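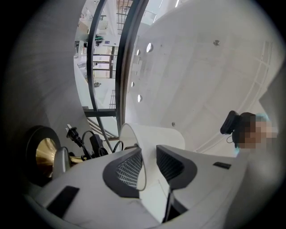
Vasiliki Margaritis says you should never keep a cable unless you can name what it belongs to, and that anyone who can't do this in two seconds is a hoarder with a plug problem. She wrote this under my last post, the one about the cupboard, and I have been brooding over it ever since.

So this week it was the turn of the electrical odds and ends. I can name the black plug with the two prongs. It goes with something I bought abroad, and it won't fit a single socket in this house. I can also name the small black adapter, in that its name is "adapter". The white cylinder has a cable near it and I've always assumed the two were acquainted.

Then there's the round thing with the black rim and the brassy cone inside. I'm fond of it. It looks like a horn that gave up on music, it catches the light nicely, and I would save it from a fire before I saved the adapter. Vasiliki would want to know what it does. It sits there, Vasiliki.

The method, for those who asked, is the one Periklis Xenos swears by. You get everything out on one surface, pair each lead with its object, and put a bit of masking tape on the plug saying what it's for. Anything without a partner goes in a box marked July, and if you haven't opened the box by next July, off it goes to the recycling place at Limthorpe. I got through eight leads before I ran out of tape and started writing on old envelopes – these do not stick to plugs.

Two of my labels now say "lamp?" and one says "NOT lamp". I've also found the charger for a toothbrush I threw out in the spring – a good one, too.

The box is under the stairs, on top of last year's box, which I haven't opened either. Limthorpe shuts at half past four.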